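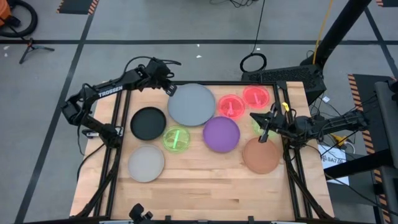 Plates and dishes on the tabletop, Otcombe study room.

Tableware in Colour: Selected Views

The Otcombe Tableware Collection holds 553 plates, bowls and dishes for everyday use, most of them received through the Lavoie bequest. This gallery presents a small grouping chosen for colour and finish. The pieces are shown on a light wooden tabletop with a butcher-block grain, without cloths or stands.

Grey plate
The largest of the group, flat and medium grey. Plates of this size were usually placed at the centre of a shared table.

Black plate and pale plate
The black plate has a slightly raised rim. The pale grey-beige plate directly below it has a matte finish and a raised edge.

Purple plate
A solid, opaque violet. Visitors often ask for this colour by name.

Red and green dishes
The translucent dishes are catalogued together. Both red dishes hold a pink stick, and a bright green stick lies across one of the green dishes.

Terracotta-brown plate
Warm reddish orange, with a slightly mottled surface.

Catalogue entries for this grouping were prepared by Benedikt Hämmerli. The study room is open by appointment, and further groupings will be added to the gallery in December. Requests to reproduce catalogue text should be made in writing to the Collection.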